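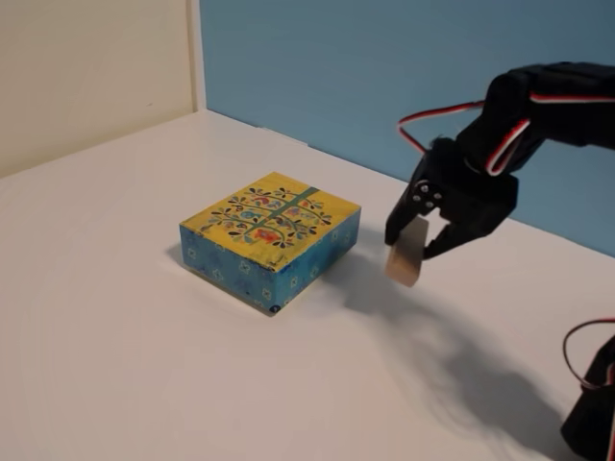

One of the small arms at Fokora, with a wooden block in its gripper and the decorated box beside it.

Catinca Jitaru keeps her equipment budget in a paper notebook, and she had it open before I had found a place to put my coat. She runs the workshop program at Fokora, where adults who have never touched a robot come for evening courses, and she spent most of the past year working out what to buy, what to put off and what to do without.

"People ask me which arm they should get," she told me, "and I always want to ask them what table they have. I mean it! The table, the light, the sockets, a cupboard that locks. We spent our whole August on those things, and I'm so glad, even if I complained the entire time."

The program had 66 learners on its list when she started planning, and one elderly arm between them. Her first thought was to replace it with a single larger machine from Gautier, a lovely thing by all accounts, with a service contract and a cabinet of its own. She went to see it twice. Then she sat down with the notebook and wrote out what one evening would look like, with a whole class waiting in a line behind one person.

"So I turned the page and started again with small arms," she said. "You give up reach and you give up strength. A small gripper can hold a little block of wood, and for a beginner a little block of wood is plenty. You pick it up, you carry it past something, you set it down. That can fill two evenings quite happily."

The something, in her courses, is often a decorated box with a yellow lid and a tree full of curling branches on it. Catinca found it at a flea market and is very fond of it – fonder, I suspect, than she is of some of the hardware. Learners practice bringing the block near the box without bumping it, and she likes having a shape on the table that they care about a bit.

The quotes came next, and she warns that they take patience. Famach priced the arms by themselves, while Taltden included power supplies and a box of spares, and it took her several phone calls to get the two onto the same footing. She went with Taltden in the end. The line she is proudest of is the one for spares: 644 dollars, set aside before anything had broken.

"Servos, screws, cable," she said, counting them off. "Cable especially. It hangs off the arm in loops, and it has to bend every time the arm bends, so I put down 20 lengths of it. My sister-in-law, who does books for a living, thought I had written it wrong."

She also set aside 130 hours of staff time for setting up and for learning the software, and this, she says, is where she would be more generous if she could do it over. The hours went quickly. Two of her instructors were new to the arms themselves, and she wanted them to have time to make their mistakes in peace, with a pot of tea and no class watching.

I asked whether she still thinks about the Gautier machine. She laughed and flipped back a few pages to show me the quote, which she has kept, folded in half.

"Oh, of course I do. Maybe later, when we have people who have outgrown the blocks. But I would want to hear it from them first, what they can't do with the small ones, and then I'd go and price that." The next order, for two more arms and another table, has to be in by 12/31/21, and she was hoping to finish the page for it that same evening.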